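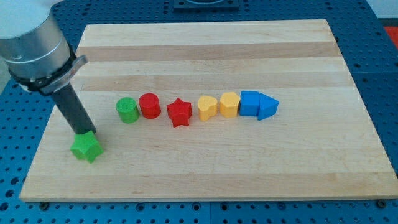 14 August 2020. Second week of the Penrose arm on colour sorting, and what I keep noticing is how the people on the bench have changed jobs. Beryl Ellwood used to sort over 80 trays a shift by hand. Now she sets the order and checks it – reds beside reds, yellows together, blues at the right-hand end – and the green star under the rod is the sort of thing she gets called over for. She says her wrists are better but she misses the chatting! Dennis Wragg is less keen (he reckons he's just watching) so I've asked him to write the next lot of layouts himself. 19 to do before November. Must ask Sanevgate about a quieter stop alarm, it makes us all jump.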